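I've been going to Maricel Malabanan's stick fighting class for three months now and I still can't get through the basic twelve strikes without my left hand wandering off to do its own thing. She keeps telling me to park it on my chest. I park it. Then it leaves again. 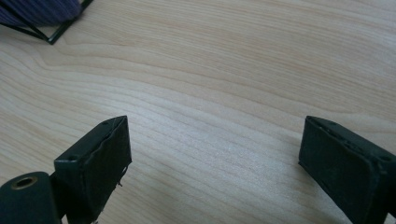
We train in the old Carrilho building on Clorwood Street, over 20 of us when the college kids are home. Eskrima looks so easy when she does it! One stick, a little turn of the hip, and your partner is suddenly holding nothing. When I try it I mostly hit my own knuckles (July was bad, I typed with six fingers for a week).

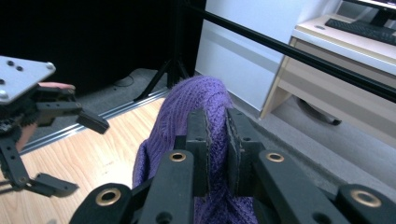 What's helped most is slowing way down. Maricel had me do strike number one and nothing else for a whole evening, half speed, breathing out each time. I was bored out of my mind by the end, but the next class my wrist finally stopped locking up – and my shoulder quit aching on the drive home too.

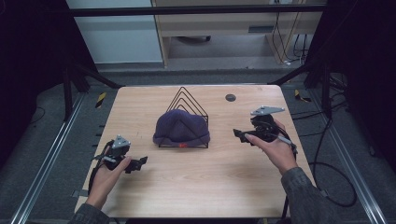 Footwork is my next headache. You step along a triangle, front foot to one corner and then the other, and I could never picture it until I thought of wire triangles nested one inside the next, like on a file sorter. Small steps stay on the inner one, big steps go to the outer one. Now I practice in the kitchen while the pasta boils.
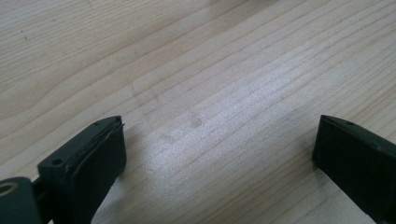 Ular left a comment on my last post saying to put the stick down and do the triangle empty-handed for a month, because the feet never learn while the hands are having all the fun. I tried it last night and only kicked the trash can once, so I'm sticking with it until the next belt test.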